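# Automação na triagem de luvas

Chamo de triagem automatizada de luvas, neste verbete, o conjunto de práticas pelas quais um depósito deixa de separar luvas só à mão e passa parte do serviço para garras. Escrevo em primeira pessoa porque trabalhei onze invernos nisso, na Finmont, e não consigo fingir distância (o pessoal que edita a enciclopédia já desistiu de me corrigir!).

## O serviço

Parece bobagem, eu sei. Luva chega misturada: de tricô, de esqui, de tecido fino, tudo na mesma remessa, e alguém precisa pegar uma por uma, olhar, decidir e pôr na caixa certa. Uma remessa grande na Finmont trazia 2.765 peças, e em julho, quando voltava o material das estações de esqui, vinham duas dessas seguidas. O problema para qualquer máquina é que luva não tem forma fixa. Ela amassa, dobra no punho, esconde um dedo embaixo da outra, gruda na vizinha. Uma caixa de papelão a gente ensina uma garra a pegar numa tarde; com luva a conversa é bem mais comprida.

O gesto, para quem faz, é quase automático: belisca o tecido, puxa, solta na caixa. Só que quando a gente troca os dedos por duas garras de mão o gesto fica lento e fica pensado, e aí aparece tudo o que a mão fazia sem avisar.

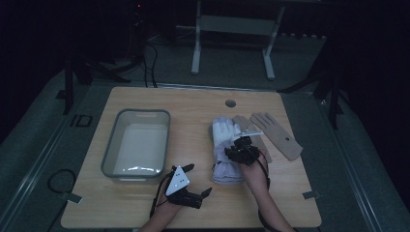

*Caderno Melier de Ofícios, n.º 544, p. 2*

A luva branca é o caso que eu mais gosto de discutir. Amassada daquele jeito, com o punho todo embolado e encostando na outra, ela obriga a escolher onde beliscar. Mervyn Oakley, com quem dividi bancada, sempre defendeu pegar pelo punho, que tem mais pano. Eu prefiro a base dos dedos. A gente discutiu isso por anos, e quando a automação chegou a discussão foi parar no manual, com as duas versões lado a lado.

Outro ponto é a cor. Peça bege em cima de mesa de madeira clara cansa a vista da pessoa no fim do turno, e o contraste baixo também dá trabalho aos sistemas de visão. Já a caixa translúcida ajuda, porque o fundo fica claro e a peça aparece bem lá dentro.

## O que muda para quem trabalha

Muita coisa, e nem tudo é o que se esperava. Na Finmont, a primeira linha automatizada usava um sistema chamado Tandeo, e a meta era de 2.000 peças por turno. O pessoal da bancada passou a fazer três coisas que antes não existiam como função: preparar a mesa, demonstrar a pega e resolver as peças que o sistema recusava. Ashley Cheetham, que era a mais rápida de nós na separação, virou instrutora, e no começo detestou! Dizia que tinha levado anos para ficar rápida e agora pediam que fosse devagar. Depois tomou gosto, acho que por causa do salário também (foi reclassificada, e com toda a justiça).

O corpo sente diferença. A dor no polegar, que era a queixa clássica do setor, diminuiu bastante, mas o antebraço e o ombro reclamam mais, porque segurar uma garra no ar cansa de outro jeito. Quem entra hoje deveria negociar pausa curta e frequente, e mesa na altura certa.

## Variedade das peças 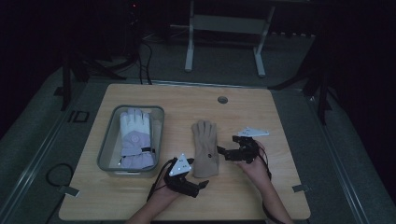 Matoušek, julho

Luva de esqui e luva de tricô são praticamente dois ofícios. A de esqui é fofa, tem punho volumoso e alça, e a alça engancha em tudo; deitada na caixa com a palma para baixo, toma quase o comprimento inteiro. A de tricô, esticada na mesa, é fininha e a garra precisa chegar bem rente à madeira. Com as duas garras vindo uma de cada lado, dá para firmar de um e levantar do outro, que é como eu ensinaria um aprendiz humano também.

Na Finmont as peças com alça ficaram fora da automação nos primeiros tempos e iam para uma bancada manual, a minha. Foi um período ótimo, confesso, com rádio ligado e café na térmica. Depois o sistema passou a aceitar alças curtas, a bancada encolheu e eu fui para a conferência de pares, onde ainda estou.

## Ver também

- Conferência de pares
- Ergonomia de bancada
- Garras de mão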